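In praise of the slow, stupid, home-made robot

Some thoughts on teaching a machine to tidy up, from somebody who has never been very good at it himself

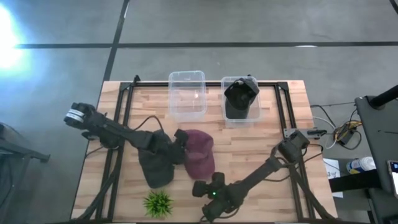
There are two sorts of people who build robots in shared workshops. The first sort wants to win something. The second sort wants a machine to do a chore so small that no sane company would ever sell you one, and I have belonged to the second sort since July, when I gave up my evenings to the question of hats. The task could be explained to a four-year-old, who would then do it and ask for a biscuit. A cap is on the table, a bin is at the far side, and the one ought to be in the other. We have two arms for this, one on each side of a butcher-block table, and two clear plastic bins, and on a typical evening there is a black cap and a maroon one lying side by side in the middle with a gripper hanging over the join between them like a man choosing a cake. I have come to love that moment. Everything I want to say about home automation is in it somewhere.

My argument is that we should do more of this, and do it badly, and stop apologising to our families.

The case against is easy to make and has been made to me at length, mostly over dinner. The arms cost more than every hat I have ever owned. The table is good wood and could have been a kitchen. Putting a cap in a bin takes a person one second and takes our machine long enough that you can go and put the kettle on, come back, and find it still thinking about the brim. If you divide the hours we have put in by the caps we have put away, you get a number that I have worked out once and will not be working out again.

All true. But the same sums would close every allotment in the country. A home-grown tomato is a ruinous way to come by a tomato, and people who grow them are thought wholesome and are given their own television programmes. People who build robots in the back of a workshop are asked whether they have considered getting out more.

What you get from the allotment is that you find out about tomatoes. What I have found out about is hats. I had worn them for forty years without noticing that a baseball cap is a horrible object. It has one stiff part and one floppy part and they disagree about everything. Take hold of the brim and the crown swings. Take hold of the crown and it caves in, and the fingers close on a fold of cloth and a good deal of air. Drop it in a bin and it may land flat, or it may sit on its own edge with its mouth open, looking pleased. My hands knew all this and had never thought to mention it.

The arms were sold to the workshop second-hand by a firm called Wenico, along with a manual of 386 pages. I have read 307 of them. The remainder concern safe disposal and I am saving those. The manual is clear and thorough and has nothing whatever to say about cloth. It assumes throughout that the world is made of blocks. For a month I assumed so too, and a block, I can report, goes in the bin beautifully.

The person who cured me of blocks was Kosmas Gkikas, who keeps the next bench and mends accordions. He watched for a bit and asked why the robot was picking up something no one had ever dropped on a floor. I said it was a standard way to begin. He said so were scales, and went back to his reeds. The next evening I brought in the hats.

I should say something about the frame, as it is the part I am proudest of and the part visitors never mention. Black rails run down both sides and across the back, and the arms are fixed to those so that they start each day from where they finished the last. Before the frame we had clamps and optimism. Every time a heavy-footed member walked past, the whole geometry of our little world shifted by the width of a pencil, and the machine would reach with perfect confidence for a hat slightly to the left of the hat. I have worked with managers like that.

Then there is the matter of the plant. A small artificial one, very green and very spiky, lives on the table near the front. Members have put forward theories. I will say only that it is the one thing in the building that looks better than it did when it was bought.

People who come to see the project (we call it Gokivum, for reasons that made sense late at night) tend to ask when it will be finished. I used to give them a month. The honest reply is that finishing was never what drew anyone through the door. If I had wanted tidy hats I would have bought a hook. The Nalora catalogue has a perfectly decent hook. It needs no cables, it never has to be restarted, and in the time I have spent on this I could have screwed up to 1000 of them to a wall and opened a cloakroom.

But a hook teaches you nothing about hats, and it doesn't bring the woodturners over to lean on the partition and offer advice. It doesn't send you home at eleven o'clock, muttering, to pick up your own cap by the brim, and then by the button on top, and then with two fingers and your eyes shut, while somebody on the stairs asks if you are all right.

I was fine, as it happens. The button is hopeless. I shall be trying the back strap next.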